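Zesska Surface Cleaner, 3000 ml Refill
Sold by Ellis Bench Supply
Item no. 278
Availability: In stock

Zesska is a liquid cleaner for matte painted and coated worktops. It has no wax, no bleach and no added scent. It takes off dust film, pencil, fingerprints and light grease, and it dries without a shine. The refill fits the Zesska spray bottle, sold separately, and pours from a screw cap on the corner of the jug.
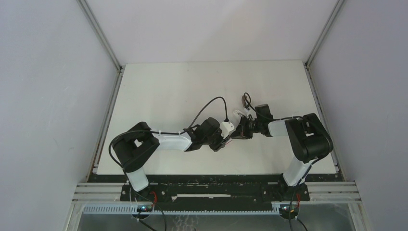
Pale matte tops are harder to keep up than glossy ones. The texture that cuts the glare also holds on to fine dirt, and polishing sprays leave a patch that shows from the side. On an off-white surface, even a few faint marks and specks like these are easy to pick out. Spray Zesska on a damp cloth, wipe in one direction, and turn the cloth often. Do not scrub with the green side of a sponge. It will smooth the finish and the spot will stay shiny.

Directions
For daily wiping, mix 2 capfuls with a quart of cool water. For pencil or ink smudges, use it straight and leave it on for a minute before wiping. Rinse after using it straight. Food prep surfaces must be rinsed every time. Try it first on a corner, above all on older paint.

Do not use on
Bare wood, oiled wood, natural stone, chalkboard paint, or any top that is still curing. Coated metal is fine. So is most laminate, but check with the maker if the seams have begun to lift.
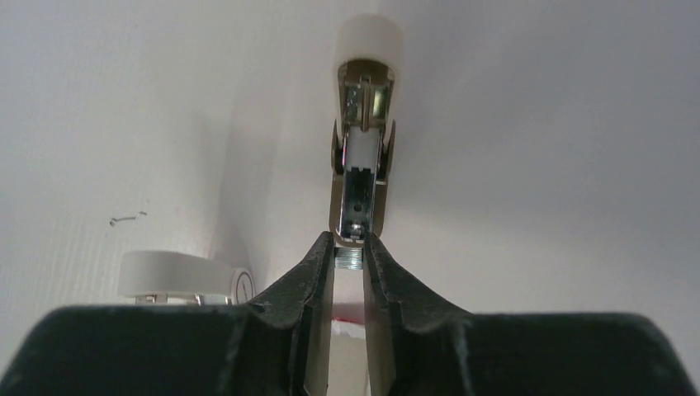
By the Ellis product desk

We changed our own packing tables to Zesska after the old cleaner was dropped by its supplier. The tables are matte white and get tape residue every day. Zesska does not remove tape residue by itself. Lift the residue first with a plastic scraper, then wipe. It does take off the gray haze that builds up where boxes slide across the surface, usually on the first pass. On the oldest table it took more than one, and a few scratches that had looked like dirt were scratches.

The cap is the weak point of the jug. It can be cross-threaded if you close it in a hurry, so check it before you put the jug on its side. A replacement cap is available on request. 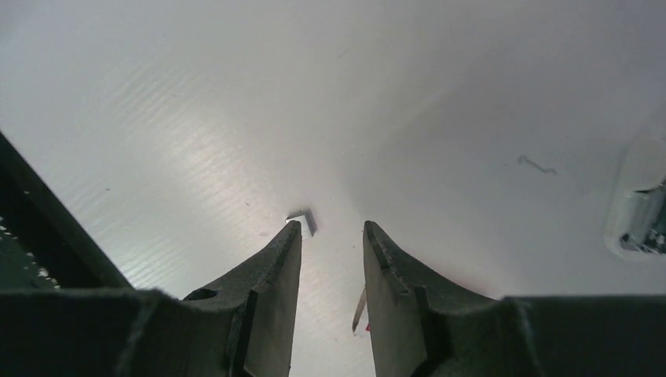
Size and storage
Contents: 3000 ml
Container: white plastic jug with side handle
Color of liquid: clear
Shelf life: 2 years unopened
Storage: keep above freezing and out of direct sun

If the liquid has frozen, let it thaw at room temperature and shake the jug. Throw it out if it stays cloudy.

Shipping and returns
Ships by ground only. Unopened jugs can be returned in the original carton. We can't take back opened jugs unless they leaked on the way — in that case keep the carton and send us a note with your order number.

Product notice

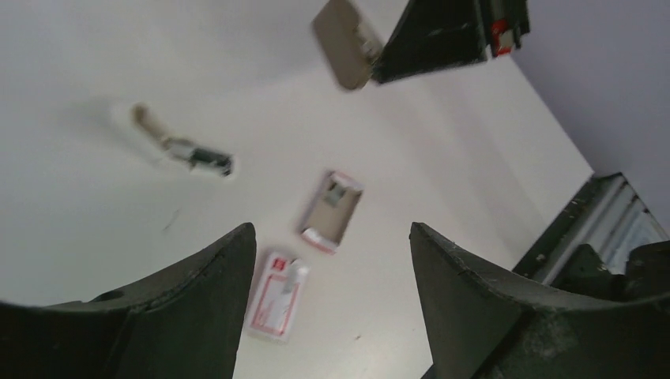
TILELSKA, 2023-02-23 — Samer, the maker of Zesska, has moved filling of the large refill to its Tilelska plant. The formula and item number stay the same. Jugs from the new line have the label on the handle side and a slightly wider cap, which does not fit older jugs. Please say which jug you have when asking for a replacement cap. Stock with the old label will be sold through August.

Related items
Zesska spray bottle, empty
Flat-weave cleaning cloths
Plastic scraper, wide blade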